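Can a machine do the chores yet?

From the Clillville Makers and Menders newsletter, December issue

The question that came up most at the autumn open evening was whether any of this robot business is going to be of use in an ordinary house. Several members asked for a straight answer in the newsletter, so this is an attempt at one. The short version is that machines can now do bits of a lot of chores, and all of very few.

Start with what already works. A robot vacuum will keep a flat floor in decent order if you pick up the socks first. A dishwasher is a robot in all but name, and a good one, but it was made to work by putting the hard part on you. You scrape, you load, you unload. The machine sprays water in a sealed box. The same goes for the washing machine. Almost everything we call automatic at home has a person standing at both ends of it, picking things up and putting them down.

Picking up and putting down is where the effort has gone in the past few years, and it is much harder than it looks from the outside. A factory arm that moves the same metal part all day knows where the part will be and how hard to squeeze. A kitchen offers neither. The bowl has moved, the bag has slumped over, and there is a tea towel on top of the thing you wanted.

Cadeck, the packing firm on the Mullomari road, let a group of us look round the shop floor in the autumn. They have used arms for stacking cartons for a long time and are happy with them. On the morning we went, the stacking line had moved 1775 cartons by the tea break without anyone laying a hand on it. Ten paces away, people were sorting mixed returns into trays by hand, and the firm has no plans to change that. The returns come in every shape, some in torn bags, some with no bag at all. They tried an arm on that bench last year. It managed the boxes and the bottles. It was poor with anything that bent, and slow with everything, and after a trial of 18 shifts it went back to stacking.

We asked what slow meant. A person on that bench takes an item, turns it over, looks at the label and drops it in the right tray in one movement. The arm stopped between each of those steps. The people working beside it found the waiting worse than doing the job themselves, and one of them took to feeding it the easy items so that it would keep up. The manager thought that was funny at first and then worked out what it was costing.

The other place worth knowing about is Zaki, the household project that some members signed up to follow. Their aim is modest. They want an arm that can clear a table and put things where they belong: cups to the sink side, cloths and sponges in a tub, fruit back in the bowl or basket. They are leaving out stairs, doors and anything with a flame. Their latest report covers 2263 attempts at single jobs of this kind, each one written up with what went wrong if it did go wrong. It is dry reading, but the tables at the back are worth your time if you like that sort of thing, and there is a copy in the club room next to the kettle.

What strikes you in those tables is how dull the failures are. Very little gets smashed. Mostly the arm closes its fingers slightly to one side of the object and comes away with nothing, or it knocks the object a little further off and then has to look for it again. Sometimes it lets go too early. Sometimes it holds on when it should have let go and drags the next thing along with it. A person does all of these too, but a person notices straight away and sorts it out without thinking. Recovering from a small slip is a large part of doing any chore, and the machines have only lately begun to do it at all.

Soft things are a chapter of their own. Cloth is the worst, because it never has the same shape twice. Folding a shirt has been shown many times on film, and the films are real as far as we can tell, but check how long the shirt takes and who laid it out flat to begin with. Bread is awkward as well. So is a half-empty bag of rice.

Fruit sits somewhere in the middle. An apple is nearly a ball and forgives a firm grip. A tomato doesn't, and a ripe peach is worse, as anyone who has packed a school lunch in a hurry will know. Two flat fingers touch the fruit in two small places, where your own hand would cup it all the way round. All the force goes through those two places. Grip too gently and the fruit slips, grip too hard and you have a mark that will be brown by the next day.

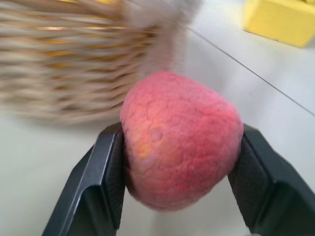 There are a few ways round this. The simplest is a softer pad or one with a pattern cut into it, so that the grip comes from the surface and less squeezing is needed. A sensor behind the pad can tell the arm how hard it is pressing, though sensors add cost and are one more thing to break. The third way is to have a person guide the arm through the job many times over and let the software pick up the habit, which includes how far to close the fingers on what sort of thing. Most home projects now lean on this last one. It works better than many of us expected, as long as the new kitchen is not too different from the ones it learned in.

Then there is price. An arm good enough to put a cup away costs more than most of us would spend on a car, and it is bolted to one table. Put it on wheels and the price goes up again, along with the worry about what it might bump into. Cheaper arms can be had, and a few members have built one, but they are weak and they sag. For a hobby they are good fun. For getting the tea things cleared every night they are no help.

So, yet? On a shop floor, yes, where the goods are all alike and someone has taken the trouble to lay the work out for the machine. At home, no, if you mean a thing you can buy, plug in and leave to get on with it. If you mean a supervised arm that can tidy one table slowly and get most of it right, that exists now and you can go and watch one.

For those with a disability or bad hands, the sums are different. Slow is fine if the choice is between slow and waiting for somebody to call round. Two members made this point at the open evening and it deserves more attention than it got on the night. A machine that can pass you a drink or lift a piece of fruit out of a bowl is worth having long before it can do the whole kitchen. We would like to give this a longer item of its own in the spring, and would be glad to hear from anyone who has tried such a thing, good or bad.

A visit to see the Zaki arm at work is being planned for the new year. There are 32 places and it will be first come, first served. The coach leaves from the car park behind the Clillville library at nine in the morning and should be back by four. Bring your own lunch. The list is on the notice board in the club room — please write clearly, as half the names for the Cadeck trip could not be read.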